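## 4. The in-between pile

I went into this part of the Mokoena diary study expecting to write about washing machines. Most of what people told me was about the hours before the machine gets involved at all, when a shirt has come off and hasn't been called dirty yet. I started calling this the in-between pile in my notes, and the name stuck.

### 4.1 Where clothes wait

We had 60 households keep laundry diaries, split between Nurkton and Trevton, and they sent back 2,686 usable entries. An entry was any garment that got taken off, moved, put back on or washed, with a line or two on where it went and why. The instructions left "why" wide open, and I'm glad we did it that way (my first draft of the form had checkboxes, and it would have been awful).

Chairs came up a lot, as you'd guess from Section 2. So did bed ends, door handles and the top step of the stairs. But the sofa is the one I want to stay with, as people write about it differently. A shirt on a bedroom chair is "resting." A shirt on the sofa is "out," and somebody else in the house has usually had something to say about it. Even a single bright red thing bunched up on light gray upholstery (Figure 3) is hard to ignore, and color turned up in the diary notes more than I'd planned for. 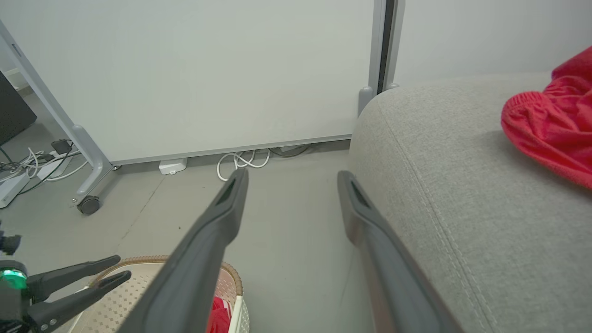

*Nurkton, June*

The June visits in Nurkton were the long ones. I sat in kitchens and living rooms and asked people to talk me through their last few entries, and I learned quickly that asking "is that clean?" got me nowhere. People would shrug, or sniff the thing, or ask me what I meant by clean. Asking "would you wear it to the store?" worked much better! Almost everyone had an answer right away, and the answer often didn't match what the diary said.

Take sweaters. In the diaries they sat in between for days and nobody seemed bothered. Gym clothes went straight to the wash in most homes, though one Trevton household hung theirs on the back porch overnight and wore them again, and defended this with a lot of spirit. Sports shirts worn only to watch a game were the messiest case of all — treated like gym clothes by some people and like good shirts by others, sometimes in the same family.

### 4.2 The basket as a decision

It's tempting to treat the basket as the end of the story. I did in my pilot coding, and I had to go back and redo it. In 17 of the households, at least one garment came back out of a basket and got worn again unwashed. People were a little sheepish about that. They'd tell me the item was near the top, or that it had only just gone in.

The kind of basket seemed to matter too, though I wouldn't push this hard with a sample our size. With a tall hamper and a lid, things stayed put. With a shallow, open one, a garment could still be seen and grabbed, and the diaries read more like a shelf than a bin. One person wrote "put it in basket, for now," and I've used "for now" as a code ever since.

I also have to own up to a gap. We never asked whether a basket was for dirty laundry or for clean laundry waiting to be folded, and plenty of homes used the same one for both. A few entries had to be dropped for that reason.

**Figure 4.** Red garment, bunched, in a shallow cream-colored basket with a tan woven-texture rim.

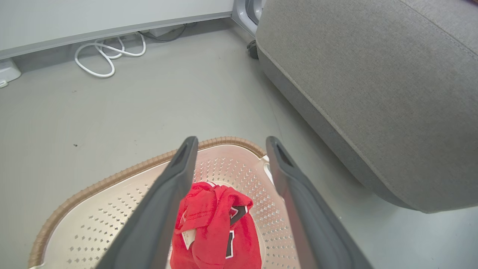
### 4.3 Who gets to call it dirty

In homes with more than one adult, the person who ran the machine usually made the final call, and the wearer found out later. The arguments I heard about were mostly over jeans. I coded these as "overruled" when the diary gave both sides and left them uncoded when it gave only one, so the totals in the appendix are on the low side.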